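Foro Prirley > Casa y limpieza > Calzado

Zapatos rosa lavanda con marcas, ¿cómo los limpio sin estropearlos?

trirwood_83
Hola a todos, a ver si alguien me echa una mano. Tengo unos zapatos rosa tirando a lavanda, comprados en julio, y ya tienen roces grises en la puntera. Los suelo limpiar en la mesa del comedor, que es de madera clara, y me da miedo manchar tambien la mesa. 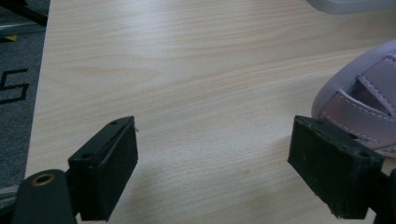
De momento solo he pasado un trapo húmedo. Nada. En casa tengo jabón neutro y un bote de crema Pluller incolora, sin abrir. ¿Lo uso o no? Los necesito para una boda, prisa total. Gracias!!

3 respuestas · 1083 visitas

Yau
Depende del material, mira la etiqueta de dentro. Si es piel lisa: jabón neutro muy diluido, paño blanco (de color NO, destiñe), pasadas cortas. Dejar secar lejos del radiador. Luego crema, poquísima, y prueba antes por el talon. Si es ante ni agua ni crema, goma de borrar blanca y cepillo suave.
Para la mesa, una toalla vieja doblada. Periódico no, que la tinta pasa a la madera y al zapato, me pasó con unos beige.

rosapalo10
toallitas de bebe y listo

marea700
Lo de las toallitas con cuidado, a mi me dejaron cerco en unos claros. Yo goma de borrar primero, en seco, y si no sale pues el jabon. Y los dos zapatos a la vez aunque solo uno este sucio, si no luego se nota la diferencia de tono. Suerte con la boda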